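Tallow 105 Table Oil -- Finishing Guide
Section 4: Recoating a round wooden tabletop
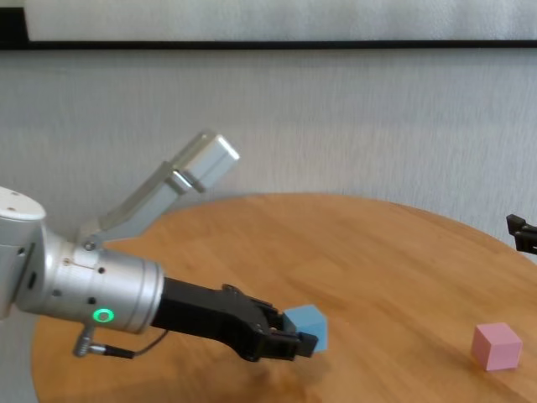
One reader of the last edition wrote in to ask whether the old coat has to come off first, as the tin doesn't say. It does not, unless the surface is flaking or has been waxed.

1. Wipe the top with a damp cloth and leave it to dry overnight.
2. Sand lightly along the grain. Do not sand in circles, even on a round top.
3. Vacuum the dust, then wipe with a dry Candard cloth.
4. Stir the oil. Do not shake the tin.
5. Apply a thin coat from the centre outward, finishing with the rim.
6. Wait 70 minutes, then wipe off any oil still sitting on the surface.

Note: Colour deepens with each coat -- test the underside first.

CAUTION: Oily rags can self-heat and catch fire. Lay them flat outdoors to dry, away from anything that burns.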